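Handling Operators (fixed term), Durkevside
Narnard
Closing date: Thursday, January 30, 2020

Narnard packs mixed orders of toiletries, small household goods and pharmacy items for shops that don't have a warehouse of their own. We have 42 people on the packing floor at Durkevside. Over the next year some of the picking and placing on Line 7 will move to robot arms, and we are looking for people to help us teach them how the work is done.

The post is open to current packing staff first, and to outside applicants if places are left. No technical background is needed. We want people who are used to handling stock and who notice when something is about to tip, roll or slip.

What the job involves

You will work at a table with a hand-held gripper in place of your bare fingers. You pick things up, hold them, stand them upright, lay them down and pass to the next item. The gripper records what you do, and the recordings are used by our supplier, Jurell, to train the arms. Some sessions are done alone and some with a colleague across the table.

Work at the table:

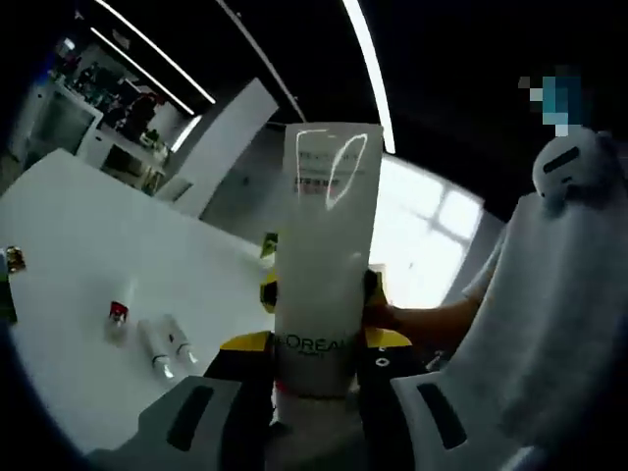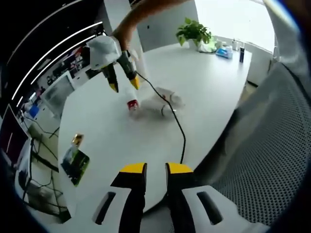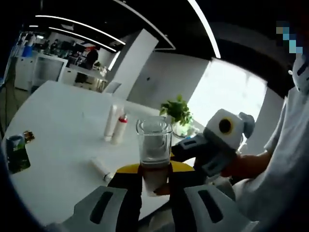

You will also be asked to:

- set out and change the items between runs
- keep a short written log, including drops and awkward grips
- check charge, cables and finger pads at the start of each shift
- tell the session lead when a task doesn't match how it is done on the line

The last point matters to us. When we automated carton sealing, the machine was set up from a written procedure that the packers had stopped following years before, and it took most of a winter to put right. This time the people who do the job will be in the room from the start.

What changes on the floor

Staff have asked what the arms will mean for them, so we are setting it out with the advertisement. The arms will take over single-item picking on Line 7. Mixed and fragile orders, returns and final checks stay with people. No permanent post will be cut during the period of this project. Packers on Line 7 will be offered retraining as line minders, on the same grade or one above, or a move to another line if they prefer. We can't yet say how many packers the line will need after that, and we will hold a staff meeting on it before any decision is made.

Recordings will not be used to measure individual speed or for appraisal. Faces are blurred before anything leaves the site. You may ask for a session to be deleted up to 2 weeks after it was made.

Hours and terms

Day shifts only, Monday to Friday, with a break away from the table in every hour. Current staff keep their grade, service and holiday, and return to their own line at the end of the term. Holding a gripper for long periods can be tiring for the wrist. If you have had a hand or wrist injury, please tell us and we will talk about shorter sessions.

How to apply

Write one page on the handling work you have done and why you would like the post. Hand it in at the Hirose Building reception or post it to Chiyo Koyama, Operations, at the Durkevside site. Questions about the recordings, or about retraining for Line 7, should go to Tomoyo Maruyama in Staff Development, extension 70.

Shortlisted applicants will be invited to try the gripper for half an hour before the interview. The trial is paid and is not scored.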